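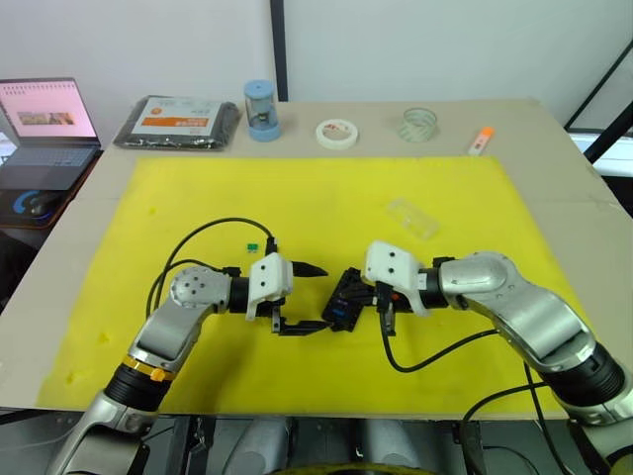
Two arms over the yellow mat.

Prokinora - README

Working files for Prokinora, a sound and plaster piece by Hiyori Aoki, first shown at Binholm in July. The piece casts the hollow of a cupped hand and plays a hummed note through each cast.

What's in the folder
casts/ - scans of the 23 plaster casts, one file per cast
hums/ - 30 recordings, mono, untrimmed
plan/ - floor plan and hanging heights for Binholm
notes.txt - Hiyori's notes on mixing and drying

Casts are numbered in the order they were poured. Cast 13 broke in transit and was scanned in 4 parts, so it has its own subfolder. Seven of the hums have no matching cast and were not played in the show.

Recordings by Renji Kaneko. Scans by Joana Esteves.

Use
Free to study and to show in class. Please ask before exhibiting or remixing the hums - the people who gave them agreed to this piece only. Credit as "Hiyori Aoki, Prokinora".

Last changed 15 August 2019: floor plan corrected, two file names fixed.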